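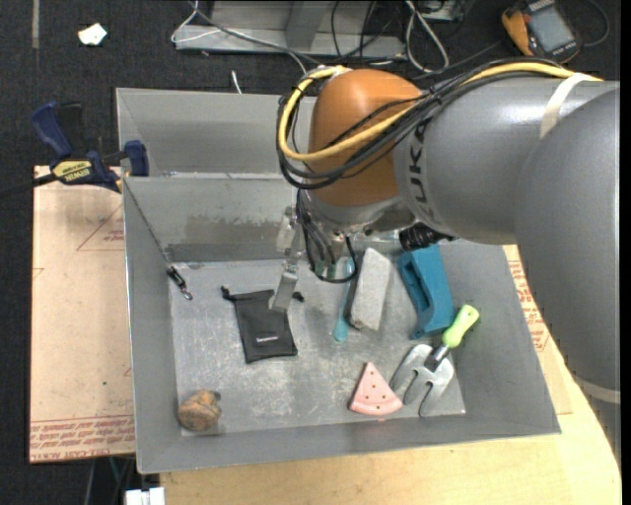 KUKA arm over the metal test bin at Addale, with the lower finger of the gripper above a drawstring pouch.

Addale compares two grippers and two camera positions in mixed-bin trials

30 December 2020

Addale has published the first results from a bench comparison of two grippers on a single KUKA arm, working from a metal bin of mixed household and garden items. The tests were run over November at the company's Quezada workshop. They cover 300 pick attempts per gripper, plus a shorter set in which the camera was moved and nothing else was changed.

The two grippers are a metal fingered design made in house, with a bracket above and a flat angled finger below, and the Lotix L2, a two-finger parallel gripper with replaceable rubber pads. Both were mounted on the same wrist and driven by the same controller. The in-house unit had been used in earlier work and was not refinished for the trial. The Lotix unit was new.

Of the 300 attempts made with the in-house gripper, 294 ended with an item held clear of the bin wall for the required hold time. The Lotix gripper was stopped short of that figure by soft items, which accounted for nearly all of its misses. On rigid items the two could not be separated on the basis of this test.

"On hard parts you could swap one for the other and I would not be able to tell you from the log which was fitted," said Gumaro Beltrán, who ran the trial. "The difference is in the fabric. If the part lies flat and there is nothing to close on, you have to get something thin under it or pinch a fold. The flat finger does the first of those. The parallel jaws have to do the second."

Test items

The item set was chosen for variety in stiffness, shape and surface. It includes a black drawstring pouch, a slender turquoise utensil, a garden hand fork with a lime-green handle and a pink toy watermelon slice. Items were returned to the bin by hand after each pick, in no fixed arrangement, and the operator was told only to avoid stacking more than two deep.

The pouch was the hardest item for both grippers. It lies close to the bin floor and its knotted cord ends can catch on a neighboring item during the lift. Addale counted a pick as failed if a second item came up with the first, even if both were released cleanly afterward. Under a looser rule the Lotix result would have been better, and the report says so.

The hand fork caused a different kind of trouble. Its weight is mostly in the metal head, so a grasp taken on the handle lets the head swing down as the arm rises. Early attempts with both grippers were made at full lift speed and several were lost at the bin wall. The lift was then slowed for the first part of the travel, and those early attempts were discarded and repeated. Figures in the report are for the slower lift only.

The toy slice and the utensil gave no consistent trouble to either unit. The utensil was picked by its shaft in nearly every case, whichever way it was lying, and the planner was not given a preferred grasp point for it.

The bin

Trials used a plain gray sheet-metal bin, clamped at its upper edge. An earlier round in a plastic tote was abandoned when the tote shifted under contact and the camera registration had to be repeated. With the metal bin fixed, registration was checked at the start of each session and did not need to be redone during the trial.

The bin floor is scratched and worn. Beltrán said the team considered lining it with a matte sheet to cut down on reflections but decided against it. A liner changes how a thin finger slides under a flat item – with foam, the finger digs in, and with paper it pushes the sheet along – and the aim was to test on the kind of surface found in a used parts bin.

Contact force against the floor was limited in software. The in-house gripper was allowed to touch the floor on approach and then move sideways toward the item. The Lotix gripper was stopped just above the floor to protect its pads. Addale lists this as the main weakness of the comparison, as the two units were not given the same approach. A run with the Lotix pads removed was considered and left out, on the grounds that no customer would use the gripper that way.

Camera position

The second part of the work compared a fixed camera looking into the bin with a small camera carried on the wrist. The in-house gripper was used throughout and each position was given 80 attempts.

The fixed camera gave the shorter cycle, with one image taken while the arm was clear of the bin. Its weak point is the area next to the near wall, where items can be partly hidden. Once the arm is inside the bin the fixed view is also of limited use for correcting the approach, because the wrist, the joint above it and the cables cover much of the working area.

The wrist camera could see into the corners but needed a pause above the bin for each image. It also added another cable to a part of the arm that already carries several. Kamil Murín, who is responsible for the controller side of the project, said cable routing took more time than any software task in the trial.

"The cables are fine until the wrist turns past a certain point, and then a loop comes down where you want to put the finger," Murín said. "We limited the wrist rotation in the end. That costs you some grasps that would otherwise be reachable. It is a trade we would make again, but I would like to see the cables run differently before the next round."

The rotation limit was applied to both grippers and both camera positions. Planned grasps outside the limit were rejected before the arm moved and are not counted as attempts. The report does not state how many were rejected.

No overall winner was named between the two camera positions. Addale intends to keep the fixed camera as the main source and use the wrist camera only when the first image shows no valid grasp.

Controller

Both parts of the trial were run from Kuvusia, Addale's own motion and logging package, which sends targets to the arm controller and records joint positions, gripper state and images against a common clock. A fault in the November build caused gripper state to be logged late by a small and variable amount. The fault was found when the hold times were checked against the images, and the affected sessions were reprocessed. Success counts did not change. Cycle times from those sessions were withdrawn and do not appear in the report.

Murín said the logging fix is included in the current build, along with a change to the way the lift profile is set. The slower first stage can now be assigned per item class instead of being applied to every pick.

Wear

After the full run the pads on the Lotix gripper showed light marking and were not replaced. The lower finger of the in-house gripper was measured at the tip before and after, and the change was within the repeatability of the measurement. Addale notes that the finger was already scuffed at the start and that 300 attempts is too short a run to say anything useful about service life.

A tip change on the Lotix unit takes less time, with the pads held by two screws that can be reached while the gripper is mounted. The in-house gripper has to come off the wrist before its finger can be changed. Beltrán said a revised bracket with outside access is being drawn up, with no change to the finger itself.

Next round

A further round is planned with seven additional items, most of them fabric or thin film. The Lotix gripper will be tested with a narrower pad set and allowed to touch the floor under the same force limit as the in-house unit. The two grippers will be run in alternating blocks, to reduce any effect from changes in lighting or in how the operator fills the bin. In the first round, all attempts with one gripper were finished before the other was fitted.

The camera comparison will not be repeated in that round. Addale said it wants the cable routing settled first, and is looking at a rotary feedthrough at the wrist as well as a simpler arrangement with the loops tied farther back along the arm.

The report, the item list and the pick logs are available on request from Addale's Quezada workshop. Images from the fixed camera can be supplied with the logs. Wrist camera images are being held until their timestamps have been checked against the corrected build.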